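Teleoperators for simulated demonstration collection (fixed term, part-time or full-time)

Emeck, Manipulation Data Group
Posted February 24, 2025
Location: Trircombe site, second floor. On-site only.
Openings: 5

Summary

Emeck is hiring five teleoperators to record demonstrations for the Flitine manipulation policy. The work is done entirely in simulation. Operators drive a two-finger gripper through household tasks with a handheld controller, and the recorded episodes go into the training set for the policy. The contract runs through the end of November, with a possible extension depending on the state of the project.

Prior robotics experience is not required. Patience with repetitive fine motor work is.

What the work consists of

Each operator is assigned a task family for a block of sessions. Current families are reach and grasp, pick and place, open and close, and reorientation. A task family contains a set of scene variants: room layout, floor and wall materials, object shape, object size, and starting pose of the arm are changed between episodes by the scene generator. The instruction for the episode appears as one line of text above the viewport, and the operator carries it out.

An episode starts when the trigger is pressed and stops when the operator marks it as success, failure or discard. Failures are kept. An episode in which the gripper slips off the object and the operator recovers is worth more to us than a clean one, provided the recovery is deliberate. Discard is for software faults and for episodes started by mistake.

The expected output for a trained operator is 200 marked episodes per shift in the reach and grasp family. Targets for the other families are lower and are set per task. There is no bonus for exceeding the target. Operators who go well past it tend to approach everything from the same side at the same speed, and the policy then learns to do the same.

Operators see the task mainly through the gripper camera. A wide view of the room is available on the second monitor, but it is switched off for half of the sessions so that the demonstrations depend only on what the policy itself will be given. Getting used to the close view takes most people longer than learning the controller. Large objects fill much of the viewport at grasping distance, and one finger may be only partly visible.

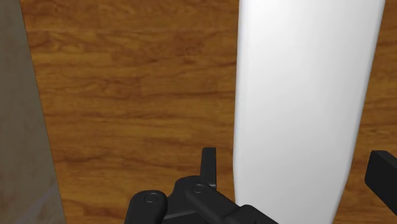 With a smooth white object at this range there is very little texture to judge depth by, and the operator has to work from the shading along its edges and from the plank lines of the floor on either side. Voß, replying to an earlier version of this notice on the internal board, asked that applicants be told plainly that depth is the hard part: the controller is learned in a morning, but closing the fingers at the right moment on something with no markings took weeks, and anyone who gets motion sick from close-up video should try the demo station before signing anything. The demo station is now part of the selection process (see below).

Data quality

Every episode is replayed by an automatic checker that looks for joint limit violations, contact forces above the threshold, idle periods and missing labels. Flagged episodes come back to the operator the following shift. A reviewer also samples episodes by hand and leaves written notes. Operators are expected to read the notes and respond to them — a one-line reply is enough.

The most common causes of a returned episode are:

Fingers closed before both were past the widest part of the object.
Instruction not followed, for example grasping the wrong item of a similar shape.
Long pause before the first motion.
Success marked while the object was still sliding.

Operators also keep a short log of scene faults. Objects that start inside furniture, floors with no collision surface and lighting that makes the gripper unreadable against the background should all be reported with the episode number. Fixes are made between shifts, so a report filed in the morning is usually dealt with by the next day.

Hours and breaks

Full-time shifts are eight hours including breaks. Part-time shifts are four hours. Recording is limited to blocks of 50 minutes, with a mandatory 10-minute break away from the screen. The recording software locks during the break. Please do not apply if you intend to combine this contract with another full-time screen job.

Training

The first 20 hours are paid training at the full rate. They cover the controller, the labeling rules, the gripper view and each of the four task families. At the end of training the operator records 300 qualification episodes, which are reviewed by hand and do not enter the training set. Operators who do not pass may repeat the qualification once.

Requirements

Steady use of both hands for extended periods. The controller can be set up for either hand, but the labeling pedal requires one foot.
Normal or corrected vision. Stereo vision is not needed, as all views are flat.
Ability to read short written instructions in English and follow them literally.
Availability on site at Trircombe for at least four shifts in each two-week period.

Useful but not required

Experience with remote-controlled equipment, 3D modeling software, microscopy or similar work in which the hand and the view are separated.
Prior labeling or annotation work.
Basic familiarity with a command line, for restarting the simulator after a crash.

What we record

The system stores controller input, simulated joint positions, rendered views, instruction text and operator labels. It also stores an operator number, used to balance the data set across driving styles. No audio or video of the operator is recorded. Operator numbers are removed before any data set leaves Emeck.

How to apply

Send a short letter and a résumé to the hiring desk at Emeck with "Flitine teleoperator" in the subject line. State whether you want full-time or part-time shifts and your earliest start date. Work samples are not needed.

Suitable applicants will be invited to the demo station for a one-hour session. It includes an introduction to the controller, a set of practice grasps in the close view and time for questions. The session is paid. We look at how an applicant's motions change over the hour and pay little attention to the number of successful grasps.

Applications are read in the order they arrive, and the notice will be taken down once the openings are filled.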